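Planning for the Crowded Shelf

At the Limham laboratory, the arm is rarely the difficulty. Motors, joints and fingers have been dependable for years. What occupies the software group, led by Leonie Reinholz, is the short interval before the arm moves, when a program must decide what lies in front of it and which way in is safe.

The group's planning system, known as Cai, was written for small retail goods: bars, bottles, cartons and packets of the kind sold at a station counter. Such goods stand close together and seldom face the same way. A planner that treats each one as a separate problem will find a good grip on a bottle and knock over its neighbor on the way there.

Cai therefore scores a grasp and its approach together. For each request it draws up 242 candidate motions, discards those that would bring either finger too near another object, and ranks the rest by how much room they leave. The first version, tested in Prernton, ranked by speed alone. It was withdrawn in April.

Clear plastic has required the most work. Depth sensors often report the surface behind a transparent shelf, so the planner may believe that a step is open space. The present release looks for the bright lines along the edges of the plastic and builds a simple model of the steps from them. Where the lines and the depth readings disagree, the lines prevail.

"We would prefer that the program decline a grasp than guess at one," Reinholz said. "A refusal is recorded, and we can study it. A guess that happens to succeed teaches us very little."
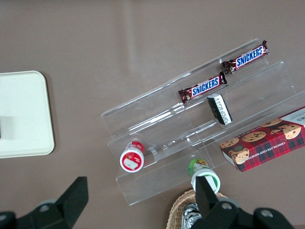
Snack items on a clear tiered stand at Limham, from the viewpoint of the gripper.

The record of refusals now holds nearly 3000 entries. Each is replayed in simulation whenever the planner changes, and a new release must resolve at least 76 of them without adding a collision elsewhere. The replay tool, built at the Alside office, lets an engineer stop at any point and inspect the motions that were rejected.

Work on the next release concerns soft wrappers, whose shape changes under the fingers. The group expects to begin trials at Alside once the contact model has been reviewed.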